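Home | About | Reviews | Gig Diary | Links | Contact

So I finally got my hands on the second Ekora album, and I've been playing it to death for most of February. For anyone who missed my earlier ramblings, Ekora started out as a bedroom project by Tarmo Juška, who put out a tape of long organ drones in an edition of 200 and then went quiet for ages. I have number 191, bought from a guy at a record fair who wanted the box it was sitting in more than he wanted the tape. Lucky me!

The new one is called Bitano and it's a full band record this time. Stojan Vukadinović is on drums, and Yaqin Su plays bass and some kind of bowed thing that the sleeve just lists as "strings, bowed." Tarmo still does all the keyboards, plus a bit of guitar, though he buries it so far down in the mix that I didn't notice it until my third time through — and then only on headphones.

Side one is a single piece, "Garcia," and no, it doesn't sound anything like what you'd guess from the title (I was expecting noodly West Coast guitar, and I got a slow Krautrock pulse that takes five minutes to show up). Once the drums lock in, though, wow. Stojan has that steady, rolling feel where you stop hearing individual beats after a while. Yaqin stays on two notes for most of it and then moves to a third near the end, and when she did I got goosebumps sitting there in my kitchen with a bowl of cereal. 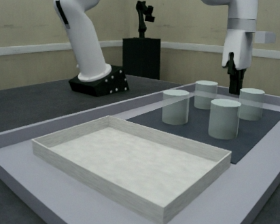 Side two is more of a mixed bag. There are four shorter tracks, and the first, "Clorkach," is the closest they get to a song. Humaira Hayat guests on vocals and she's terrific, very low and close to the mike, almost talking. I wish they'd used her more. The next two kind of run together for me, lots of echo and wobbly synth, pleasant enough but I drift off. Then the closer goes back to the solo organ sound from the tape, and if you liked that, you'll be happy.

I did manage to catch them live once, opening a five-band bill in a room behind a bowling alley. They went on at 7 sharp and the place was maybe a quarter full. Half the set was the first part of "Garcia," which didn't have a name yet, and you could hear pins going down through the wall the whole time. Zhuoran Yuan was filling in on bass that night and did a great job, way busier than the album version. If anybody taped it, please write to me, I've got plenty to trade!

The vinyl sounds good, by the way, quiet pressing, though my copy has a slight warp at the edge. The CD adds a 13 minute live track that I haven't heard yet. I may have to break down and buy that too. My shelves are already a disgrace.

Next time I'll try to get to the pile of CD-Rs people have been mailing me. I haven't forgotten you guys.

Recent posts
Organ drones for a snowed-in weekend
Record fair haul, part two
My ten favorite side-long tracks
Why I still make mix tapes
Ekora: the first tape revisited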